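Arkari 4 - planning software for two-handed gripper work

I've been building Arkari for a good while now, and version 4 is the first one I'd happily hand to a stranger! It takes recordings made with a pair of hand-held grippers, lines the two tracks up on one clock and works out a plan a two-armed robot can follow without the arms bumping into each other.

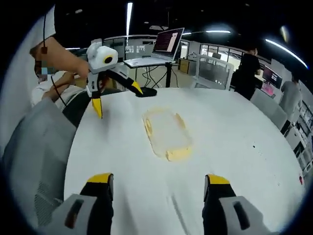 Both grippers over the table, with the yellow-rimmed piece in the middle.

Clear plastic is where most of my December went. Shiny see-through boxes confuse depth estimates no end, so the tracker now leans on rims and edges - anything with a bit of colour to it - and marks the bits it isn't sure of in the timeline, where you can fix them by hand.
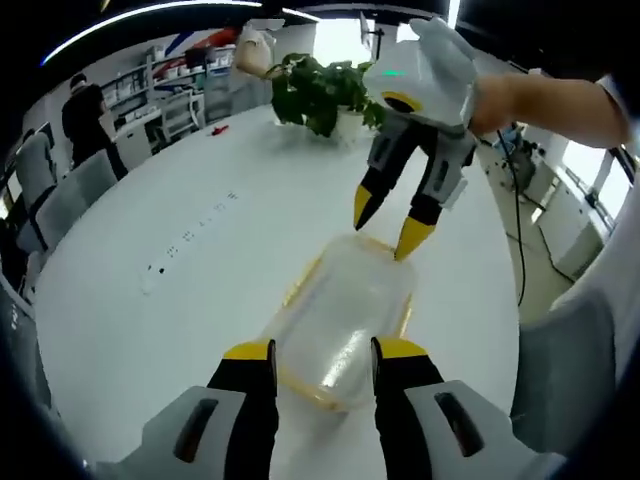 Do I need a powerful computer to run it?
Any fairly recent laptop will do for checking and trimming recordings, but you'll want a proper graphics card for the planning step.

The timeline has had a tidy too. You can drag either gripper's track on its own, snap the two back together, and save a plan with over 100 waypoints without the window freezing (sorry about that, version 3 users).

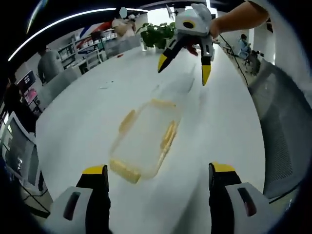

Mekdes Demissie wrote to say the new snapping saved her a whole afternoon, though she'd still like an undo that goes back further than one step.

It's on my list! Single licence 778, lab licence 1429, both sold through Bavberg and both with updates included. Plislow exports work straight away, and the Weldu plug-in is a separate download.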